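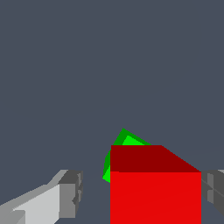 Wrist view, sim, red cube between the fingers, green one lurking behind it.

1/ Small thread on a stacking result, for the four of you who asked and the one who muted me.

2/ The task is red on green. The policy gets two cameras, one at the wrist and one out in the room, and a short history of joint positions. It's called Ullisel. I lost the vote on the name.

3/ Our old baseline trained on 1000 scripted demos and learned, with great confidence, to stack on whatever the wrist camera saw last. Once the red cube fills the view, green is a rumor.

4/ So Lizeth Lozano tried dropping the wrist image at random during training, 30 percent of the time. One line of code. I had spent most of August on a loss function with its own appendix.

5/ Same arm and green cube from the outside camera:

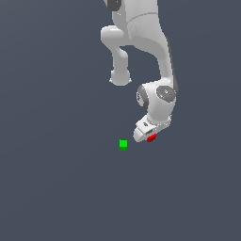

Page last updated: August, 4:40 pm

6/ From out here green is in plain sight, a few pixels of it anyway. The policy has to care about those few pixels. With dropout it does.

7/ Numbers. We ran 200 rollouts per seed, 5 seeds. The dropout version beat the baseline on every seed. It also beat my loss function on every seed, thank you for asking.

8/ Things it still can't do: green cube rotated close to 45 degrees. It lines up with a corner, thinks it over, and sets red down beside it like a coaster.

9/ Elvira Castaño asked if we'd just made the wrist camera useless. Fair. We blanked it at test time and grasping fell apart, so it's still earning its keep. Blank the room camera instead and grasps are fine, placement goes to the dogs.

10/ All sim so far. Real arm is next, where I expect the lighting to humble everybody.

11/ Configs and seeds are in the Osden repo, under sowerby. Don't use the branch called final. Use final_b.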